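4.2 Chopstick sorting and transfer

Of the kitchen chores in our list, moving chopsticks between a wash basin and the counter looked the easiest on paper. The sticks are rigid, light and close to identical, and a child can do the job without being shown twice. It was also the chore on which our policies did worst when measured against human operators working with the same jaws. This section describes the task and the reasons we think it remains out of reach for a general home machine.

The chore has two versions. In the first, the sticks start in the basin and must end up on the counter in a group, lying side by side and pointing the same way. In the second, they start on the counter and go into the basin. An attempt counts as complete when every stick has been moved and none has fallen to the floor. We set a limit of 20 grasps per attempt, after which it was stopped and scored as incomplete.

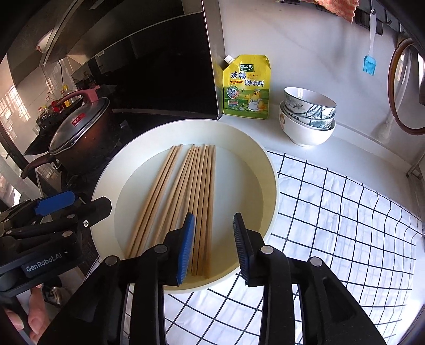

Friction is the quantity our policies handle least well. The Malinowski controller, which we used as the baseline, closes the jaws to a fixed force chosen from a table of object types. That approach is good enough for mugs and spoons. For a thin stick against a smooth wall it fails in two ways: too little force lets the stick roll out, and too much turns it across the pads so that it points the wrong way when it is set down. Operators avoid both by making small corrections during the lift. The starting layout matters as well. When the sticks lie in two loose clusters on the floor of the basin, as in the view above, a grasp that is right for one cluster is at the wrong angle for the other, and the sloping wall limits how low the jaws can go near the rim. Operators tended to push a cluster together before lifting it. The baseline had no such move and went straight for the nearest stick.

Training data came from handheld grippers fitted with cameras. We recorded 3,000 demonstrations in ordinary kitchens, of which 191 covered the chopstick chore. The share is small, and it reflects how the recording plan was drawn up - chores were weighted by how often they come up in a week, with no allowance for how hard they are. In later work we would weight them the other way. Operators were asked to work at a normal pace and were given no instruction on how many sticks to lift at once. Some took a whole group. Others went through the pile in small handfuls and straightened the result at the end.

The Nernell policy, trained on the full set, learned part of this behavior. It pushed clusters together before lifting, and it picked up several sticks in one grasp more often than the baseline did. Its weak point was release. The jaws opened evenly, as they do for a single rigid object, and the sticks on the outside of the bundle left first. The bundle then spread out on the counter, and the policy spent its remaining grasps on strays.

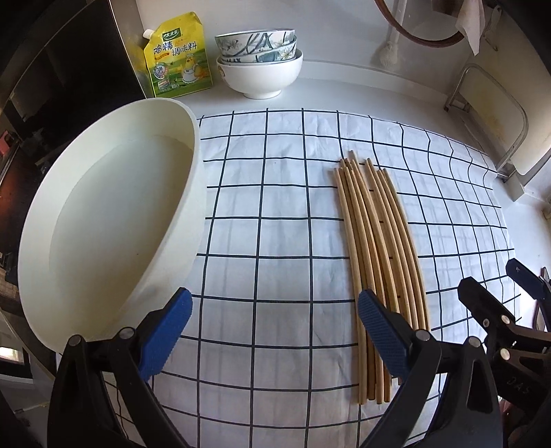

Figure 2. Chopsticks grouped on the counter beside the empty basin, with tips toward the wall.

A group like the one in Figure 2 would meet our standard. The tips are staggered and the sticks fan slightly apart, but they all point the same way and could be taken up together. We chose this loose standard on purpose. Early in the study we required the tips to be level, and under that rule many human attempts failed too. Most people do not level chopsticks before putting them away, and a household machine should not be judged by a rule that its owners would not follow.

Setting also had an effect. The Beltley test bench, which we used for the first round of runs, has a plain gray surface and fixed overhead lighting. Home counters are less regular. A printed cloth puts thin dark lines under thin objects, and both policies at times took a line for a stick and closed on nothing. Adding patterned cloths to the training set reduced these errors in the second round but did not remove them.

We do not consider the chore solved. A machine that needs a person standing by to collect strays saves little work, and on this task neither policy could be left alone. Two changes seem worth testing next - a release that opens one pad before the other, and a touch signal that reports how many sticks are held. The second is the harder of the two, and Section 5 returns to it in connection with the Gumutside sensor pads.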